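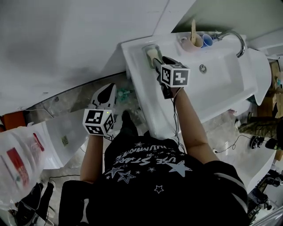 Let the Tap Run Slowly

When I moved to Illthorpe, the water company sent me a letter saying that my household uses too much. I live alone with my mother, who is 86, and she washes every cup by hand the way she learned it in Rungrueang. I felt ashamed for one evening, and then I became a little angry.

The golf course in Zeswood is green in May, when all the gardens beside it are brown. Did it receive the same letter? I asked at the office and they could not tell me.

I am not against saving. At home we keep a bucket for the plants, and I fixed the toilet myself. But I think a fair price should begin low, for drinking and washing, and go up steeply after that. My neighbor Somkiat Pongsiri says this will punish big families. He has a point – so count the people in each house first, and then send the letters.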